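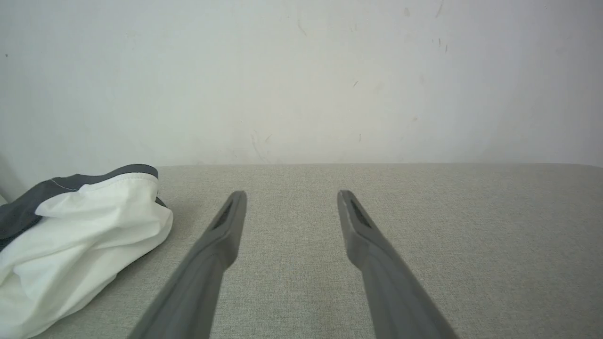 Figure 9.1 An open two-finger gripper above a fabric-covered surface, with a white and dark gray garment to the left.

Chapter 9
Choosing a Gripper Kit for Soft Goods

Pick up a T-shirt with your thumb and one finger. You probably found an edge, pinched it, and lifted before you had time to think about any of those steps. A robot has to be given a way to do each one, and that makes laundry one of the most enjoyable problems in this book!

Earlier chapters dealt with blocks, bottles, and boxes, which keep their shape when they are moved. Clothing folds over itself and hides its own edges. In Figure 9.1 a dark band curls over the top of the white cloth, with a line of light stitching on the gray fabric. Folds and seams like these give a gripper something to aim for, and a camera at the wrist sees them from close by.

This chapter reviews the Ludthorpe Soft Goods Kit, a package sold to schools and small workshops. It comes with a wrist camera mount, 2 sets of fingers, and a workbook of 31 exercises written by Covadonga Palacios. We like it a great deal. The fingers swap out in a minute or so of easy work, and the exercises start with a single sock – a wonderful place to begin – before moving on to shirts and towels.

The kit has weak spots too, and Section 9.3 covers them. Its manual says little about thin, slippery fabrics, and the Catolgate controller needs a separate power supply.

Before you read on, drop a shirt on a padded surface and study it from the side. Mark three places where you would try a pinch, and keep your notes for Section 9.2.

Key terms: parallel gripper, pinch grasp, wrist camera, deformable object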